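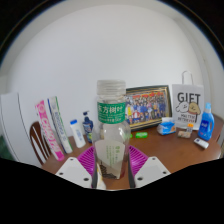
Bekum : la salle commune de la rue du Lavoir change d'usage le lundi

La salle commune du foyer Grustusham, à Bekum, accueille depuis la rentrée une permanence du lundi consacrée au tri des produits du quotidien. Les habitants y apportent les bouteilles, flacons et boîtes qu'ils ne savent pas où jeter et repartent avec la consigne qui convient. L'entrée est libre, de 14 heures à 17 heures.

La permanence est tenue par l'association Torotico, qui gérait déjà le prêt de vaisselle du foyer. Elle a reçu 199 foyers du quartier depuis l'ouverture, selon le décompte affiché à l'accueil. La plupart viennent avec le contenu d'une étagère de salle de bains ou d'un placard de cuisine.

Les questions portent d'abord sur les bouteilles en plastique transparent. Celles de thé 东方树叶, vendues à l'épicerie Yuen, au bout de la rue, reviennent souvent à cause de l'étiquette verte à caractères chinois qui entoure le haut du flacon. L'association demande de vider la bouteille, de la laisser entière et de revisser le bouchon avant de la déposer dans le bac jaune. L'étiquette peut rester en place.

Les flacons à pompe posent un autre problème. À Bekum, la tête de pompe part avec les ordures ménagères et le flacon va seul dans le bac jaune. Les petits flacons à bouchon vissé suivent la même règle que les bouteilles, à l'exception de ceux qui ont contenu un médicament, à rapporter en pharmacie. Les longues boîtes en carton doivent être aplaties, sans le sachet intérieur s'il y en a un.

L'épicerie Yuen a accepté d'afficher les consignes près de sa caisse, en français et en chinois. Une fiche de 2 pages est également disponible au foyer.

Deux séances supplémentaires sont prévues en novembre, l'une pour les piles et les ampoules, l'autre pour les textiles. Elles sont limitées à 13 personnes chacune et l'inscription se fait sur place, à l'accueil du foyer. La permanence du lundi reste ouverte sans rendez-vous, sauf pendant les vacances scolaires.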